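Does sorting small stuff into divided boxes really save time, or is it just a hobby in itself?

Home & Garage > Storage
Posted September 8, 2023 by flatwasher_66

My garage has one long shelf of coffee cans and jars with screws, picture hooks, hose washers, fuses, wire nuts and whatever came taped to the back of furniture I no longer own. When I need a screw I dump a can on a rag, poke around, and usually find something close enough. It takes a few minutes and I swear a little.

My brother-in-law did the whole system in April. Divided boxes, labels, a chart on the wall. He says it changed his life. I watched him spend most of a weekend on it and then buy new screws for a gate because the ones he had were sorted by a size he couldn't remember the name of.

I priced it out. The Tresero wall rack with all the drawers is $186 before tax, and the loose boxes from Hurnard are $15 each. I would need a bunch of them. For that money I can buy a lot of screws.

So I'm asking people who have lived with one of these setups for more than a month. Do you still put things back where they go? Did you get your time back? Please don't send me to a video.

4 replies to this post were removed for advertising.

orangetwine
Member, 186 posts

I did it, and I'd say half of it was worth doing. The half that worked was the stuff I use all the time: drywall screws, deck screws, wall anchors, cable staples. The other half was a waste of an evening. I had a cell for brass cup hooks. I haven't touched a cup hook in six years.

What I would question is the idea that you have to sort everything. The people selling storage want you to believe that, naturally. Go through one can. Anything you can't name goes in a single jar marked "odd", and you keep dumping that one on the rag like you do now. Anything stripped, bent or rusted goes in the scrap bucket. You'll be surprised how little is left that deserves its own spot.

I also wouldn't sort by size down to the last fraction. Short, medium, long is enough for wood screws in a house. Machine screws are different, because a near match doesn't thread, so I bag those with their nuts.

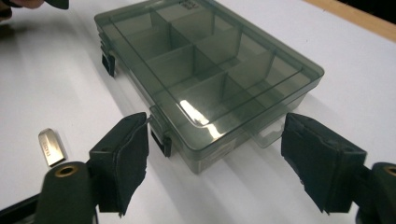
As for the money, I don't trust the wall racks. I had an Orker one with little pull-out drawers and the drawers tipped forward if you put anything heavier than thumbtacks in them. Sent it back. The flat boxes with a lid are better for carrying to the job, but check one thing in the store before you pay. Close the lid, tip the box on its side and see if the dividers meet the lid all the way along. Put a few of the smallest washers you own in your pocket and try it with those. If they slide over the top into the next cell, you are buying a very expensive coffee can.

Removable dividers are another thing I'm lukewarm on. They sound great. Mine popped out whenever I dug around with a finger, and I ended up gluing them.

Do I put things back? With the everyday ones, yes. With the rest I lie to myself and leave them in a cup by the back door.

mudroom
New member, 6 posts

Just get the Bensaid ones, they have a lifetime warranty. I have had mine since last week and no problems so far.

plumb_enough
Member, 66 posts

I'd be careful with any warranty on a plastic box. Read what it covers. The last one I read excluded hinges and latches, and I can't think of what else would break.

To the original poster: your few minutes with the rag are fine if you do it twice a month. Do the math on your own habits before you copy your brother-in-law. I'm in and out of mine every day, and for me it paid off, but slowly, and only after I gave up on the labels that describe the part and started taping one actual screw to the outside of the box. No names to remember. It looks terrible.

A few things I'd do before spending a dime:

Keep the cans, but pour each one into a shallow baking pan when you search. You see everything at once, and you pour it back off the corner.

Put plumbing washers and electrical bits in separate cans. That one change fixed most of my swearing.

Throw out furniture hardware if the furniture is gone. I know. You won't. I didn't either, for 15 years.

If you still want a divided box after a couple of months of that, buy one, fill it with only what you reach for, and see if you keep it up. I would not buy a set. Every set I've seen comes with one good size and several that end up holding rubber bands.

flatwasher_66

Thanks. Tried the baking pan this afternoon and found the hinge screws I bought twice last year. Holding off on the rack. I'll try one box, and I'm taking the washers to the store with me. Not convinced yet.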